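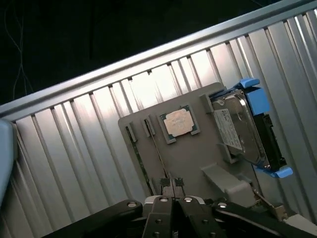 Chip in its holder, ribbed metal behind.

4 min read

28/06/2020

Up at 5. Couldn't sleep, too hot, and the email was sitting there from midnight so of course I read it in bed with one eye. Hultari have moved us again. August sailing is "under review." Not canceled. Under review. If they cancel they owe us the money, if we cancel they keep the deposit, so everybody sits and stares at each other.

$3,563 between the two of us. Wrote it on the back of the phone bill so I'd stop looking it up.

Coffee. Called Curelel when they opened at 8. Hold music, same flute thing as last time. Got Thierry Besnard again, who sold us the cabin in the first place and sounds about as tired as I am. He's working from his kitchen, could hear a dishwasher. He says the river people won't commit till the locks reopen to passenger boats, and the agency can't touch the money till the river people commit. I said so who do I call. He said well, me. OK then.

Choices, as I understood them, writing fast before I forget:

voucher for the full amount, good through next year, has to be the same line
cash back less 20 percent, and wait 80 days for it
sit tight and see if the boat goes

Shadi wants to sit tight. Shadi Sleiman would sit tight in a burning hotel. I want the cash. Áine says take the voucher becuase what else are we going to do with ourselves next summer, which is easy for her to say, she paid with points.

The boat's the Tymoshchuk. Older one, 13 cabins on the lower deck, ours is the last before the engine room (cheap, I know). I'd looked at the deck plan so many times I could walk to the dining room blind. Had even picked the table. Window side, back to the stairs.
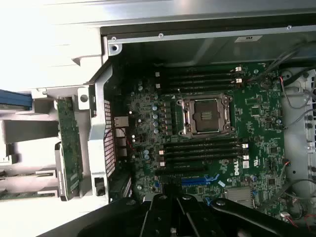 Dell board, nothing in the socket.

Lunch standing up. Tuna, crackers. Washed the car mats for no reason.

Then 2pm, the group call. Gleice Brandão set it up, she found five other couples from the same sailing through the passenger page and got us all on at once, no idea how she does it. Half of them couldn't find mute. Svetozár Zeman had a whole binder, he's been through this with an airline in the spring and got every dollar, took him ten weeks. His advice: write, don't phone. Dates on everything. Never click accept on a voucher, even to see what's behind the button, one lady did and that was that, she had a voucher.

I had my thumb on that exact button last night!! Feel a bit sick about it.

Somebody asked would you even go, if it went. Long quiet. I said yes and then wasn't sure I meant it. Two people to a dinner table, masks in the corridors, no shore walks at three of the stops, the market day gone. You'd be paying to look at the bank go by. Shadi said he'd be fine looking at the bank. Fair enough, that was most of the plan to begin with.

We're all sending the same letter. Gleice drafting, Svetozár checking, me typing up the booking numbers since I apparently volunteered. Need ours by tonight. It's in the blue folder. Or it was.

4:30 found the folder. Under the atlas. Also found the ferry stubs from when we did the lakes and the little soap from the hotel at Ellmont, still wrapped. Sat on the floor with that lot longer than I should have.

Looked up the train to Ellmont while I was down there. Runs twice a day at the moment, back at full in August they think. Hotel's open, half the rooms. Did not mention to Shadi yet. Will see what mood he's in after supper.

Numbers sent to Gleice 6:10. She wrote back thumbs up and "whose is the second one" so I've typed one wrong somewhere, will look after dishes.

Still need: stamps, card statement from january, ring mom, cat food. Passport, check expirey date, I think it's this fall.

Comments (3)

Paula R.
Same boat, same sailing, lower deck too. We took the voucher in May and I wish we'd waited. Please post what they say to the letter.

dunmore_k
Try the card company as well as the agent. Ours paid in the end but they wanted the original confirmation, not the changed one.

Áine Keane
I did NOT pay with points, I paid with half points. Call your mother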